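Student Project Report
Refurbishing Donated Office Desktops for the Reading Room
Erick Odera, Pendo Mrema, Akinyi Swai
Supervisor: Sylvie Bélanger
Submitted Jan 30, 2022

1. Background

The reading room on the ground floor had a row of old terminals that could only search the catalog. Students who wanted to type up an assignment had to go to the main lab, which closes early. In June the Haddad office gave the department a batch of retired desktops, and we asked to use them for our second-year hardware project. The goal was to get as many as possible into working order with the parts on hand and a small budget for replacements.

The budget was 265 dollars. Kheri Muli from the stores office kept the receipts and signed out the tools.

2. Method

Every machine went through the same steps. We wrote the serial number on a job sheet, unplugged everything, laid the case on its side and took off the side panel. Dust was cleared with a hand blower and a soft brush. The power supply grille took the most time, as the dust had packed into the small holes and had to be picked out from the inside.

After cleaning we checked the power cables and made a note of which drive was on which data cable. We did not do this on the first machine and lost most of an afternoon to it. From then on Akinyi drew a quick sketch of the cable routing before anything was pulled.

The memory was taken out, the contacts wiped, and the modules put back in the same slots. Processors were handled last. On the boards where we had to take the processor out, the lever was lifted first, then the metal retention frame, and the chip was stored in a labeled box. The contacts inside the socket bend very easily – Pendo had read about this before we started and would not let anyone work on a socket with sleeves hanging loose. 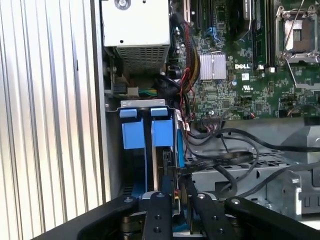

Figure 1. Inside of one of the Dell desktops. The processor socket is open and the drive cage with its blue carrier handles is at center left.

The Dell cases were the easiest to work on. The drives sit in plastic carriers, and on the ones we serviced a carrier could be squeezed and pulled without a screwdriver. The bundle of power cables was harder to deal with. It is thick and stiff, and it has to be moved out of the way before the board can be cleaned properly. We held it back with a loop of soft tape and took the tape off before closing the case.

3. Drives and Software

All drives were wiped before testing. We used a tool called Geradlow, already installed on the lab bench computer. It writes over the whole disk and then runs a surface check. A full pass was slow, so we left it running overnight when the lab was free.

Drives that failed the check were not reused. They were put in the Stakovport bin for shredding, along with a list of their serial numbers. The good drives got a plain system image with a word processor, a browser and the Zinura catalog client.

4. Problems

Two machines would not power on at all. One had a dead supply, which we replaced out of the budget. The other had a damaged board and was kept for parts.

We also had trouble with the front panel cable. On one machine it was put back one row off on the header, so the power button did nothing. We spent some 100 minutes swapping supplies before Erick checked the header against the sketch. The job sheet now has a line for it.

Thermal paste ran short. We had ordered one tube and it was used up sooner than we planned, so the last few processors waited a week for the second order.

5. Results and Further Work

The finished computers were moved to the reading room and connected to the wall sockets along the window side. The librarian asked for the sound to be turned off by default, and this was added to the image.

If another group continues the project, we suggest they test the power supplies with a meter before any cleaning is done. We would also buy spare board batteries at the start. Several of our machines lost the date each time they were unplugged, and those batteries still need to be changed.

The job sheets and cable sketches are in the blue folder in the hardware lab.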